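4 min read

October | By Olga Simões, Skondden Press Office

Skondden Opens Packaging Return Program for Small Shippers in Rirkville

RIRKVILLE – Skondden, a supplier of shipping materials to independent retailers, has opened a return program that lets small businesses send used cartons and protective fill back into circulation. The program covers the Rirkville and Turkwood delivery areas and is open to any shipper with a Skondden trade account.

Under the program, drivers collect used packaging on the same stop at which they deliver new stock. Collected material goes to the Janevski sorting building in Rirkville, where it is graded, flattened and either resold as second-use stock or baled for recycling. No separate pickup has to be booked. Customers place the material at their normal delivery point before the driver's arrival window, which opens at 7 a.m.

The trial phase involved 20 businesses, mostly sellers of housewares, books and small electrical parts. Of the corrugated cartons returned during the trial, 94 percent met the grade for at least one more shipment. Cartons that failed did so mainly from crushed corners, moisture damage or torn score lines at the base.

"The box itself is rarely the problem," said Horácio Leitão, operations manager at Skondden. "Most of our sorting time goes to what is left inside it. Plastic film, paper and foam arrive mixed together, and each has to go to a different place."

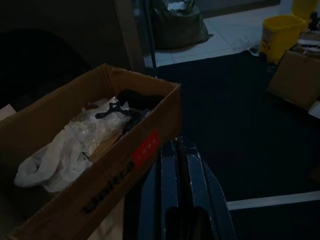

For that reason the program asks customers to separate fill by type where they can. Bubble wrap and air pillows may be returned together in one bag. Kraft paper should be folded flat or loosely rolled. Carrier bags are accepted as film for baling but are not resold. Molded foam is accepted only in whole pieces, and loose-fill peanuts must be tied in a closed bag. Product parts, cables, batteries and labels with customer data should be removed before collection.

Returned cartons are assigned to one of 2 grades. Grade A cartons have intact flaps, square corners and no more than one old label, and are sold for outbound parcels. Grade B cartons have missing or trimmed flaps or heavy tape marks, and are sold for storage, internal transfers and void fill after shredding. Both grades are inspected by hand. Edge crush strength is checked on samples drawn from each pallet.

Account holders receive a credit for Grade A cartons, applied to the next monthly invoice. There is no credit for Grade B cartons or for fill, but there is also no charge for taking them away. Contaminated loads – those containing food, liquids or broken glass – will be left at the stop with a notice.

Valter Peixoto, who supervises grading at the Janevski building, said the inspection steps were rewritten after the trial. Tape removal was dropped for Grade B, and old labels are now covered with a blank sheet instead of being peeled. Peeling had lifted the outer liner on many cartons and moved them down a grade.
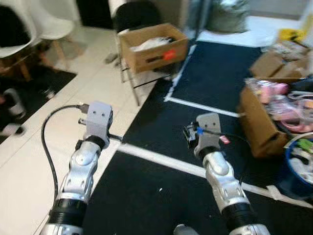
Silver-and-black arms over white floor tiles and black matting.

Second-use cartons are listed in the Skondden catalog under the same size codes as new stock, with the letter R added at the end. They are sold in bundles and may show print from an earlier user. Customers who need plain outer surfaces are advised to order new cartons or to turn Grade A cartons inside out, a service available at the Turkwood counter for a small fee.

"We ship fragile goods, so we were careful at first," said Brahim El Sherbiny, a lighting parts seller who took part in the trial. "We now use the returned boxes for anything under our lower weight limit and new ones above it. The fill goes straight back into use."

Skondden plans to review the program after 2 full quarters of operation. The review will cover the credit rate, the share of mixed loads and the case for adding pallets and stretch film. Florêncio Mota, who manages trade accounts, will send current customers a sorting sheet with their next delivery.

Businesses without a trade account may bring flattened cartons to the Turkwood counter during opening hours. Credits are not issued for counter returns.

Media requests should be directed to Olga Simões at the Skondden press office in Rirkville.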